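**Ticket 448: Zanier office, open area, chairs and cabinet**

Status: open
Logged: 10th November

Reported problem: one of the black office chairs sinks slowly when someone sits in it. Second complaint, same area: the slatted cabinet by the windows rattles when the heating comes on.

- Swapped the gas lift for a Pelona spare from the storeroom. Chair held its height for 11 minutes with me sitting in it, then dropped a little.
- Checked the base and casters. No cracks. One caster had thread wound around it, cut out.
- Cabinet: tightened 8 screws at the back. Rattle is quieter but still there.

Next: order a new lift from Olivares, the heavier type. Put felt strips behind the cabinet slats. Please leave the chair off the white table until the lift is in.

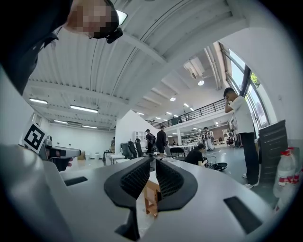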